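ok thread on the mug task, since people keep asking what we do all day at Brostness. long one, sorry

we teach two arms to do table stuff by driving them by hand. one person, two leader arms, every move you make the big ones copy. you drive, it records, later a model trains on the recordings

current task is mugs, tray, coasters. sounds dumb. it is not a dumb task
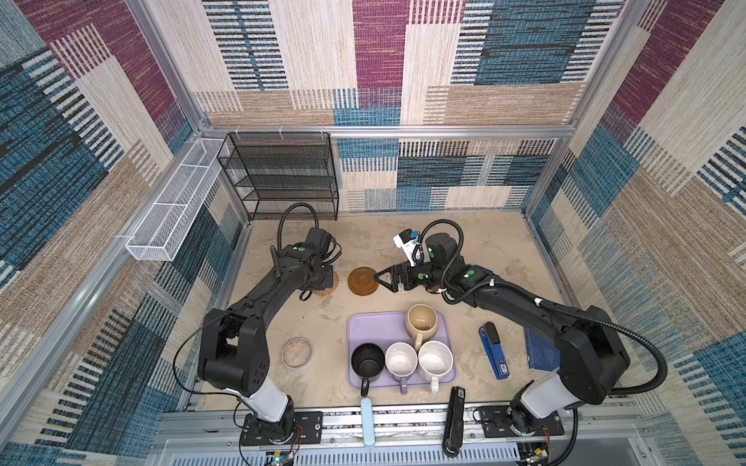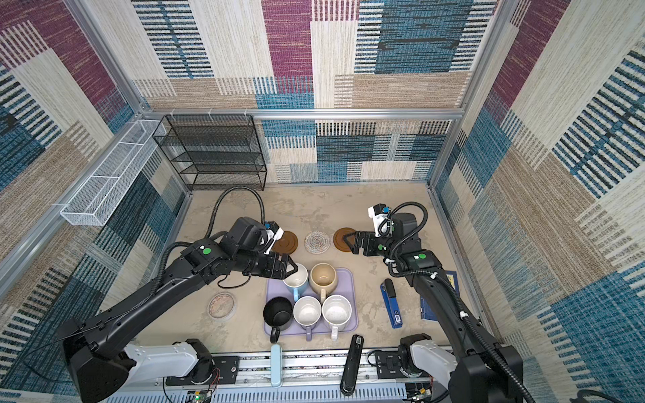 lavender tray in the middle, mugs on it, stapler off to the right. you get to know that stapler really well

How many demos does one task need before you train on it?

We record 100 and train on those. If the policy is bad in one particular spot we add more demos of that spot only, and leave the rest of the set alone.

the first 20 you do are garbage btw. your hands are learning, not the robot. we throw them out now. used to keep them and the policy learned our hesitating. it would stop over a mug and just kind of hover there, exactly like a nervous new operator

handles are the hard part. if every handle points the same way in your demos it learns one grasp and thats it. so we spin the mugs between episodes. boring, do it anyway

also the coasters. moving them a couple inches between runs did more for us than any change to the training code. spent most of May on the code. should of moved the coasters

speed – everyone drives too fast at first. you want slow but not stopping. long pauses are poison, the model cant tell a pause where you're thinking from a pause that means something

someone asked about the software. we log with Lurura, its fine. crashes if you hit save twice. so dont hit save twice. the episode viewer is good, you can scrub all the camera views together and drop the bad ones in one click

what counts as a bad one:
mug bumped and you corrected it = KEEP. recoveries are gold
mug bumped and you gave up = drop
arm hit the other arm = drop, and go check the joints
you sneezed = depends

two arms is way more than twice as hard as one. your brain wants to park one hand while the other works. fine for pick and place but then the parked arm ends up sitting in front of the thing you need next. we have a rule now, idle arm goes back to its own side before the other one closes

cant feel anything through the leaders either. no force feedback on ours. you squeeze and guess. the group at Garside has feedback on theirs and I tried it for an afternoon and was jealous the whole way home

on the other hand (ha) driving blind-ish means you only use what the cameras show, same as the model will. so maybe its good for us?? tbh not sure. would love to see someone test that properly

cameras: wrist ones matter most in our runs. we trained a version without them and it could find the mug ok but the last inch was a mess, jaws landing on the rim, jaws landing next to the rim

sessions are 4 blocks with a break between each. past that your demos get sloppy and you dont notice, you only see it in the viewer next day. ask me how I know

total so far is 737 episodes over everything we've tried at this table. mugs are the biggest chunk

next up is the Zitutwood set, same table, different stuff to pick up, some of it soft. no idea how that goes. soft things and no force feedback, great combo

if you drive arms too and have a trick for turning a handle without dragging the whole mug pls reply. mine is ugly – I nudge with the outside of one finger – and the model has now learned to do the ugly nudge as well

ok back to it, got a block to finish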